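3.2 Sorting before folding

Clothes in the Herneo set were handled in mixed piles, as they would come out of a household wash. Of the 3,924 garments logged in February, 3,206 were tops of one kind or another, and the rest were trousers, skirts and small items. We did not sort the piles by fabric or colour beforehand.

Lightweight items gave the most trouble. A thin top crumples into loose folds as soon as it is lifted, and its neck and hem are hard to tell apart until it has been laid out. Thicker garments keep more of their shape, but they also hide what is under them. Kobori's earlier work on laundry piles treated each garment as a separate object – we found that the order in which pieces leave the pile matters as much as the way each one is held.

Colour helped in some piles and not in others. Pale or bright pieces were easy to pick out against dark ones, as in Figure 5, while two dark garments side by side were often labelled as one. Labels of this sort were checked a second time by hand.
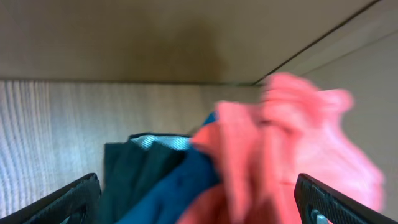
Figure 5. A salmon-pink garment among darker clothes, with navy blue and a very dark green to its left.

3.3 Folding order

Each garment was given one of two folds, flat or in thirds, depending on its length.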